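About Brorar

Brorar designs and installs handling automation for small assembly and repacking plants. The company was started by Odette Brunet, a former line supervisor, and now employs 17 people. Engineering, software and customer training share one building.

What we supply

Our main product is Plitia, a two-arm cell for parts that arrive in no fixed order: cable sets, chargers, power strips, small housings. A second product, Pyo, is the scheduling software that assigns work between Plitia cells and the manual benches next to them. To date 208 cells have been delivered. A typical site runs between 2 and 6 of them.

What changes for staff

A Plitia cell takes over lifting, turning and placing. Inspection, rework and changeover remain manual. Before each installation we spend a shift on the customer's floor and list every task by station, with the current operator present. The list is signed by the plant and by us, and it states which tasks move to the cell, which stay, and who is trained for what.

Most operators who move to cell work need around two weeks before they run a changeover alone. The work involves less walking and less repeated wrist motion. It also involves more screen time and more waiting, and some operators prefer to stay at the bench. Pyo supports mixed rosters for this reason – a station can switch between manual and automatic at shift change.

How tasks are taught

Grasps are taught by hand. A person wears a gripper on each hand and carries out the task at a table, and the recorded motion is used to train the cell. No programming knowledge is required. Operators from customer plants take part in this work under our Fovutness training program.

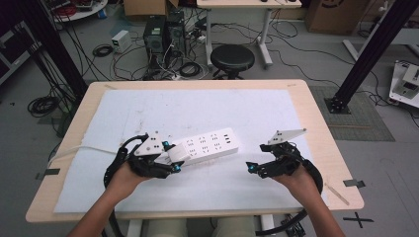 Hand-worn grippers at the lab table, left gripper against a power strip.

Fovutness courses are held at our building or on site. Plants that already run a cell can book a refresher through their service contact. The next intake opens in November.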